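Gripper, week whatever: the wrist camera finally earns its place

Wed 26 June

I said in January that the arm would be picking things up by Easter. Easter came and went and the arm was in pieces in a crate under my bench at Dosside, so please take every prediction on this blog with a generous pinch of salt.

For anyone new, Dosside is the shared workshop I've been a member of for ages. I pay my monthly fee, I get a bench, a locker and the use of a laser cutter that smells permanently of bonfire. The arm is my long-running project, and the controller software is my own, which I call Jodico for reasons that made sense at one in the morning. It's a bit of a mess but it's my mess, and it now runs to 1587 lines (I checked, while putting off fixing one of them).

The big news is that the camera is on the wrist at last! Until now I'd been using an overhead webcam on a boom, and it was fine right up to the moment the arm moved over the thing it was meant to be looking at. Then all the webcam could see was arm. I spent weeks trying to be clever about this, remembering where objects had been before the arm got in the way, and it sort of worked if you didn't nudge the table. People nudge the table. I nudge the table more than anyone.

Moving the camera meant redoing the bracket, and the bracket meant two evenings of printing things that were very nearly right. The first version put the lens so close to the wrist motor that the cable had nowhere to go. The second had plenty of room for the cable but flexed whenever the arm stopped suddenly, so every picture taken in the first half second was a smear. I ended up thickening the rib along the back and filing out the slot by hand. It's ugly and it's stiff and I love it.

The cable was its own little saga. A USB lead doesn't like being twisted back and forth all day, and my first one gave up after an afternoon. Bogumił Witkowska suggested leaving a big lazy loop at the elbow and only tying it down at either end, and I've had no dropouts at all from then on. I had been tying it down every few centimetres because it looked neater. Ah well.

Then came calibration, which is the bit I always rush and always regret. The camera has to know where it sits compared with the fingertips, or the arm will confidently close on thin air right next to the thing you wanted. I printed a checkerboard, taped it to the table and had the arm look at it from 11 different poses. My first attempt was hopeless, and it took me most of a Saturday to find out that I'd typed the size of the squares in centimetres where Jodico wanted millimetres. With that put right the numbers settled down beautifully. I made a cup of tea and just looked at them for a bit.

The fingers have stayed as they were. I did think about redesigning them while I had everything apart — there's a soft-tipped pair on my list that would be kinder to small things — but changing the camera and the fingers in the same week is how you end up not knowing what broke. So it's the same black pair, with the same slightly sticky opening at the far end of travel. I put a dab of grease on it and moved on.

What I've been setting out for it to look at is basically a play kitchen. Toy food is brilliant for this sort of thing, bright and light and not bothered about being squashed, and the cutting board gives me a nice big pale patch on an otherwise dark table. The little flat squares and strips on the tray are the hard level. They barely stick up at all, so the fingers have to come down very close to the surface, and the dark green ones are much trickier for my colour thresholds than the light green one.

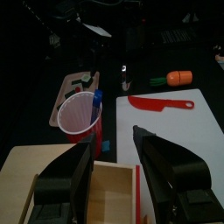

Bogumił Witkowska reckons I should give up on colour thresholds altogether and train something small on a few hundred pictures, and that doing it by hue will fall over the first time somebody switches on the other lights. Probably right, annoyingly. I've promised to try it once I've got the plain version going, mainly so I have something to compare it with.

The cup is next on the list, or the pen in it really. I'd like the arm to take hold of the blue marker and lift it out without dragging the cup along. Coming straight down seems the obvious way, but the marker leans, so the wrist has to tilt to match and then pull along the same line. In simulation it's lovely. In simulation everything is lovely.

After that I want to have a go at the toy knife, lying flat on the board, and I haven't decided whether to grab it by the handle or across the blade. The handle is the sensible answer. It's also the thin end, so we'll see.

Other jobs, mostly so I don't forget them: label the spare fuses, give back the crimping tool I borrowed, and find out why Jodico takes so long to shut down if the camera's been running for more than an hour. I suspect a thread that never gets told to stop. If you've had the same thing with a USB camera, do leave a comment, I'd love to hear how you sorted it.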